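Tulley College opens exchange places at Dirkberg

Friday, January 11, 2019

Tulley College has opened applications for its spring exchange with the Dirkberg School of Business. The program has 45 places, open to second-year and third-year students in management, accounting and logistics. Placements begin in March and last one term.

Credits earned at Dirkberg transfer in full — students do not need to repeat equivalent modules on their return. Applicants must hold a passing grade in all first-year courses and submit a study plan signed by their adviser.
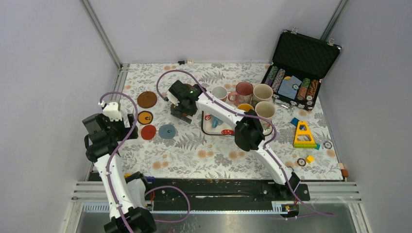

Tuition is paid to Tulley at the normal rate. Housing is billed separately by the host school, with a deposit of $200 due before departure. Travel grants are available from the Montoya Fund, which accepts requests on the same form.

Exchange coordinator Demetrio Lozano said 268 students have completed the program to date. "Most questions we get are about course matching," he said. "The list of approved modules was updated in December and should be checked first."

Forms are available at the registry, Room 2, Flaline Building.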